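Ticket 182: Woven basket, orange, marks on white shelf
Product: Gutberg rectangular storage basket
Site: Nenberg, linen room
Opened by: Mac Carthaigh housekeeping
Handled by: Radomír Jelínek
Status: Open, waiting on supplier

Problem as reported

Orange-brown marks on the white shelving wherever the Gutberg baskets are kept. Staff say the baskets are "bleeding" and want the lot swapped for plastic ones. Colour of the marks is said to match the baskets. Said by whom, and in what light, the report doesn't specify.

1 September 2021, first look

I've gone through the linen room shelf by shelf. There are marks, I'll grant that. They are on the two lower shelves and not on the top one, which holds the same baskets from the same delivery. If the dye were coming off by itself I'd expect the top shelf to have it too. Asked what else gets put down low. Got "just towels", then a bit later "towels and sometimes the tea things".

Rubbed a dry white cloth hard along the rim of one basket, 20 strokes. Cloth clean. Same along the bottom corner, 20 strokes. Cloth clean.

Same again with a damp cloth. Faint colour off the bottom corner, nothing off the rim. I don't know yet whether that's dye or grime. Anyone who says they can tell by eye is guessing.

Supplier contact

Rang Brarora, who sold us the baskets. Was told the colour is "fully fixed" and that no other customer has complained. I've heard the second half of that sentence from every supplier I've ever rung. Asked for the finish spec in writing. They offered a discount on shelf liners, which wasn't the question. Asked again for the spec.

Test 1: damp contact

One basket from the lower shelf, one from the top, each left on a damp folded tea towel for 43 hours with a full load of face cloths in it. Lower-shelf basket: pale brown ring under two corners. Top-shelf basket: no ring.

So two baskets that are supposed to be identical behave differently. That doesn't support the dye theory much, but it doesn't kill it either. A basket that has sat in damp for months could have a finish that's broken down where a dry one hasn't.

Test 2: wash first

Washed the lower-shelf basket in lukewarm water with a drop of dish soap and a soft brush, rinsed, dried on its side out of the sun. The rinse water was the colour of weak tea. Repeated the damp towel test for another 43 hours. One very faint mark under one corner, gone after a wipe.

My reading: most of it is muck sitting in the weave, picked up from a damp shelf and handed back to the shelf. The weave is fine and holds dirt well. Housekeeping disagrees and has told me so twice.

Test 3: marks on the shelf

Bicarb paste on one patch, left 15 minutes, wiped with a damp microfibre. Mark lifted. Tried plain warm water on the patch beside it and that lifted too, just slower. I wouldn't bother with the spray cleaner somebody ordered for this.

What to do meanwhile

Wipe the shelf and let it dry before the basket goes back.
No wet cloths or cups in or under the baskets.
Lift the basket clear when moving it. Dragging it by one corner grinds whatever's in the weave into the paint.
Brush the baskets out over the sink when they look grubby. The vacuum brush is fine for the sides.
Don't soak them. I haven't tested what a long soak does and the care tag is no help, it says "wipe" and leaves it at that.

Still open

Written spec from Brarora. Not received.
Why the lower shelves are damp in the first place. Possibly the pipe behind the wall, possibly the floor being mopped too wet. I've asked for the mop theory to be checked first as it costs nothing.
Replacement request. Not approved by me. Plastic baskets on a damp shelf will give us a damp shelf with plastic baskets on it, and we'd have paid for the privilege. If the written spec says the finish isn't rated for humid rooms I'll change my mind and say so in this ticket.

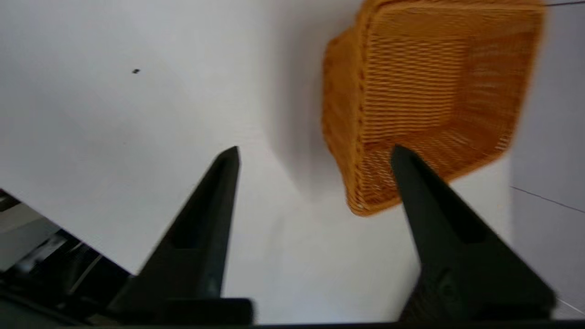

Mac Carthaigh housekeeping replied that the washed basket is back on the lower shelf with a dry liner under it and hasn't marked so far, but they would like the replacement request left open until the end of February, and they still don't accept that it was only dirt.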